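Chapter 2
Can Machines Do the Chores Yet?

Think of the last time you cleared a table. Keys went in one pocket, phone in another, cards back in the wallet, and you were probably talking to somebody the whole time. A machine has to work for every bit of that, and watching it try is one of the great pleasures of this subject! 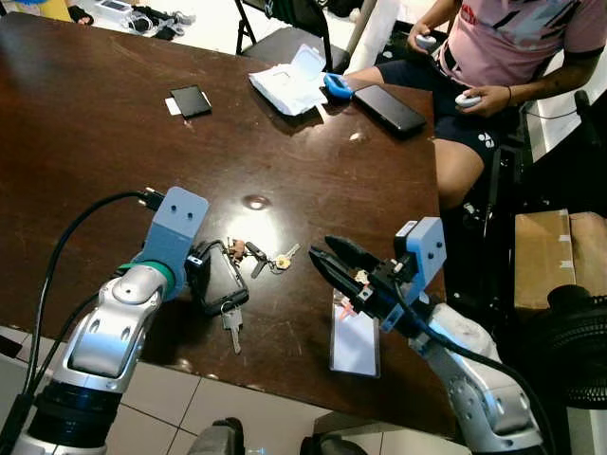
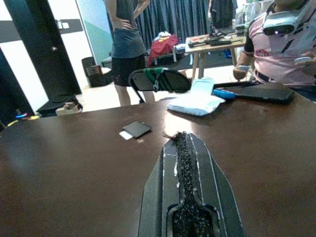
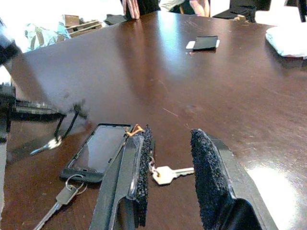 Figures 2.1 to 2.3. Table work with small everyday objects.

2.1 Why a key is harder than a crate

A crate has flat sides and stays put. A key is thin, shiny and lies almost flush with the wood, so a pair of fingers must come down very close to the surface without scraping it. Put a ring or a chain on it and the far end may swing about or catch on something. Soft things such as plastic bags are worse still, as they change shape when touched.

In the Garkside trials, which we return to in section 2.4, a two-armed machine made 493 attempts at picking up household items and managed 434 of them. That is a cheering result, and a few years ago we would not have believed it. But would you let it tidy your kitchen? Keep the 59 failures in mind as you read on, and before starting section 2.2, try picking up a door key while wearing oven gloves.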